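Gurkimholm review: a slow ferry game that works well on a phone

Gurkimholm is a mobile game about running a ferry company on a group of small islands. It comes from Tellance, a small studio whose earlier games were mostly word puzzles. I played it on a mid-range Android phone and then on an older tablet, mainly on the train and for an hour or so in the evening. I finished the main story, started a second save, and left the daily challenges alone after the first couple of weeks.

You begin with one leaky boat and a dock at the bottom of the map. Passengers and freight pile up on the piers, you draw a route with your finger, and the boat goes. Money from tickets pays for repairs, then for a second boat, then for better piers. All of it is drawn in chunky pixels with a small number of colors, and the water changes shade as the in-game day goes by. I liked looking at it, and on a small screen it is easy to tell a cargo crate from a passenger, which I can't say for a lot of management games on phones.
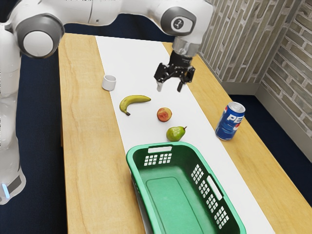 Controls

Routes are drawn by holding a finger on a pier and dragging to the next one. The line snaps to the channels between the islands, so you do not need to be precise. Double tap a boat to call it home. Pinch to zoom. That covers nearly everything for the first few hours.

The one control I never got used to is the timetable editor. It opens as a strip along the bottom, with tiny handles you slide left and right to set departure times. On the tablet it was fine. On the phone I kept grabbing the wrong handle and sending the mail boat out before breakfast. There is an undo button, but it only goes back one step, and it disappears if you close the strip. A text field where you could type 7:15 would fix it.

The game supports a controller, and I tried one for an evening. It works, in the sense that every button does something, but moving a cursor across the map with a stick takes three times as long as pointing at the place you want. Leave it in the drawer.

The islands

There are 7 regions, and each one opens when you reach a certain number of passengers carried. The second one wants 900, which takes a relaxed afternoon. The third wants 3,000, and that is where the game slows down a lot. I spent several evenings watching boats go back and forth between the same four piers, waiting for the counter to move. You can speed things up by running a late service, but late services wear out the engines, and the repairs eat most of what you earn.
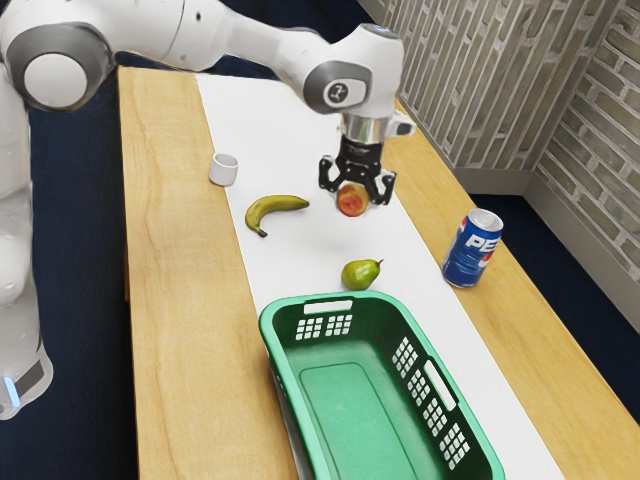

J. Sýkora
Staff reviewer, mobile and handheld

Once the third region opens, things pick up again. It is built around a harbor town called Dutberg, and Dutberg is the best part of the game. The streets run down to the water in steps, there is a fish market that changes its orders every morning, and a rival company starts underbidding you on the short routes. You have to decide whether to fight for the town or give it up and make your money on the outer islands. I fought for it the first time and lost. On the second save I gave it up straight away, bought the old lighthouse pier cheap, and had a much easier time.

The later regions are more uneven. One is all fog, and you can only see a boat when it passes a buoy. I thought I would hate it and ended up playing it until midnight. The one after it adds ice, and ice just means everything takes longer. The last region is short, more of an ending than a map.

Story and writing

Islanders talk to you between shifts in small text boxes. A schoolteacher wants a boat early enough for the first bell, a baker complains about flour getting damp, a retired pilot gives advice that is right most of the time. The lines are brief and some of them are funny. They repeat sooner than they should, though, and by the fourth region I was tapping through without reading. You can turn repeat dialogue off in the settings, under Accessibility for some reason.

There is no voice acting. The music is a handful of accordion and synth tunes, one for each time of day -- pleasant, a bit quiet, and better through headphones than through the phone speaker. Rain on the pier roofs sounds very good.

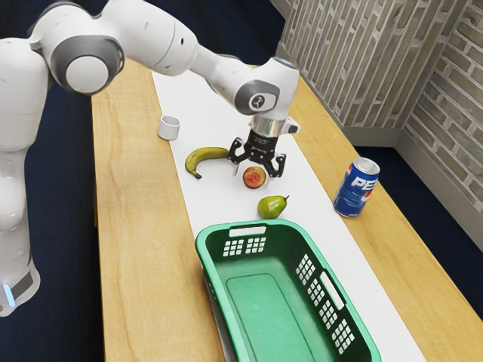 A white robot arm reaching over a long light-wood table.

Performance and battery

On the phone the game ran smoothly until I had more than a dozen boats out at once. After that, zooming out to the full map caused a short stutter, and it did so every time. The tablet handled the same save a little worse, with the water animation dropping to a crawl in heavy rain. A low detail setting turns off the reflections and solves most of it. The download is 517 MB, and nothing more is fetched later, so you can play the whole thing on a plane.

Battery use is heavier than I expected from pixel art. A full commute each way took a noticeable bite out of the charge, and the phone got warm in its case. There is a frame rate cap in the options. Turn it on, you lose very little.

Saves are stored on the device. Cloud backup exists but is off by default, and the switch is two menus deep. I moved from the phone to the tablet without turning it on and had to start over, 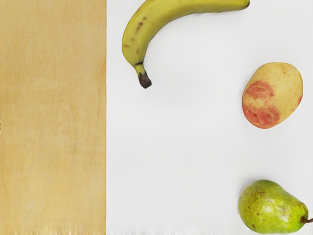
which is how I came to have a second save in the first place. With backup on, switching between the two was quick, and I had no conflicts as long as I closed the game on one before opening it on the other.

Price

The first region is free. A single payment opens the rest, and there are no ads at any point. The store page also lists boat paint packs, which change the colors and nothing else. I did not buy any. The paint you earn in the game by finishing region goals looks just as good, and the red and cream set from Dutberg is nicer than anything for sale.

The daily challenges are included too. Each one gives you a fixed map and a set amount of money, and ranks you against other players at the end of the day. They are decent for a week. After that I had seen most of the maps, and the top of the ranking was out of reach for anyone who plays only on the way to work.

Who should get it

If you like drawing lines on a map and watching them fill up, the free region will tell you very quickly whether you want more. If you need something to happen every minute, the stretch before Dutberg will probably lose you. An update planned for December is supposed to lower the passenger target for that stretch and add a proper undo. I would still buy it as it is now.

Good: clear art, simple route drawing, Dutberg, one price and no ads
Bad: timetable editor on small screens, slow third target, dialogue repeats, cloud backup off by default

Score: 4 out of 5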